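# Box blank

A box blank is a cardboard box before it's a box: one flat sheet, already cut and creased, waiting for somebody to fold it up. I've put far too many of these together (my record is 84 in an afternoon, up in the Mokthorpe stockroom!) so I'll try to keep this entry sensible.

Most are made of corrugated board, a wavy layer glued between two flat ones. The creases are pressed in so that the panels bend where you want them to - more or less.
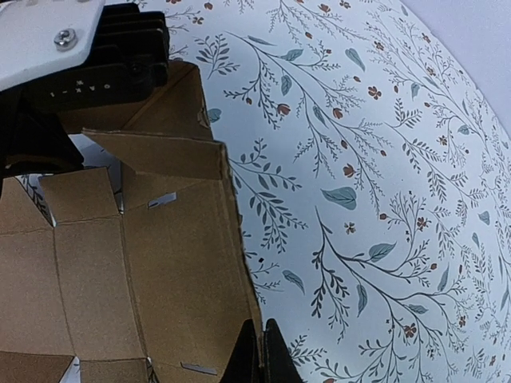

*A brown corrugated blank, partly folded, with slots cut into the board.*

Slots are the bit people ask me about. On a lot of designs a tab pushes into a slot and holds the wall up without tape, and at Sepp we called these "tuckers", though Maarja Jaunzems always said "lockers" and wouldn't be moved. Go gently, as a torn tab is a nuisance to mend.

Blanks are sold flat in bundles, and ours came in packs of 200. Store them lying down somewhere dry - stood on end they bow, and then the creases fight you all the way.

See also: Corrugated board, Parcel tape, Tuck flap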